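Ticket 2486: wire story intake duplicating casualty updates
Product: Ladaslow newsroom feed, Odcombe desk
Status: Resolved, watching
Opened: Saturday, September 7, 2019

First entry

Hi all, me again. Opening this one because the world news page has been showing the same bombing story over and over, each time with a different death toll, and readers have started writing in to ask if there was more than one attack. (There was one. One bombing, five versions of it on our front page!)

What should happen: the agency sends a first alert, then updates it as officials give out new numbers, and our intake swaps the old text for the new one. What we get: every update lands as a brand new story with its own headline, and the old ones stay up. So at breakfast we had the early toll sitting right above the corrected one, and that's a pretty bad look on a story like this.

I cleared the page cache first, because I always do, and it did nothing. Then I unpublished the stale versions by hand and put a line on the live one saying the toll had been updated. That got us through the morning.
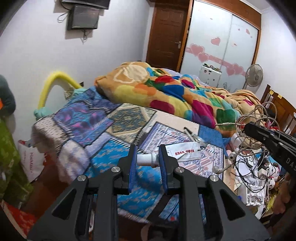
Next I went into the intake log. Each story from the wire carries a story ID and a version number, and Ladaslow is meant to match on the ID. The IDs looked fine to me at first. Took me far too long to spot that the later ones had a trailing space on the end. A space! The matcher sees "ID" and "ID plus a space" and thinks they're two stories.

Second entry

OK so the space isn't coming from the agency. I pulled the raw files and they're clean. It gets added in the Viruvetti step, the bit that tidies up place names before a story goes to the desk. We switched that on in July so that provinces and districts would be spelled one way across the site, and it has been lovely for that, no complaints. But when it changes a spelling inside a story it rewrites the whole header, and that's where the space sneaks in.

That also explains why we only see this on foreign news. Local council stories hardly ever need a spelling change, so their headers never get touched.

Things I tried, so the next person doesn't have to:

Restarted Viruvetti. No change.
Turned off the place name list but left the step running. Dupes stopped.
Turned the list back on. Dupes came back on the next update, a ceasefire talks story this time.
Set the matcher to "loose". Please don't do this. It merged an election story with a flood story from the same country and I had to pull both.

Third entry

Support at Ladaslow wrote back and they were really quick about it, so thank you if you're reading. There's a "trim header fields" switch under the matcher settings and it's off by default. I've turned it on for the Odcombe desk only. I resent 35 old updates through the test page and every one of them replaced its earlier version the way it should.
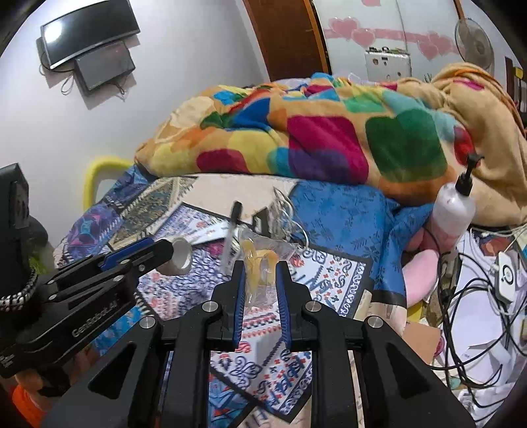 Clear bag with pale yellow, curled pieces inside.

Fourth entry

Turned the switch on for the live page too. Watched it through the evening bulletin with my fingers crossed and the embassy story went through all its updates as a single item, headline changing in place, nice and calm.

Still to do: there are 800 stories in the archive from before the fix and a fair few of them will be dupes. I don't want to bulk delete, because some of those old versions have been linked from elsewhere and I'd rather they pointed to the final text. Adeyemi has a redirect tool that might do it. I've asked for access and will open a separate ticket once I have it.

Also, a small ask for whoever looks after the template: could the "updated" line show the time as well as the date? When a toll changes twice in a day the date on its own doesn't tell readers much.

Leaving this at resolved, watching. If you see two headlines for one event on the world page, add the story ID here (copy it out of the log, not off the page, the page hides the space) and I'll take a look.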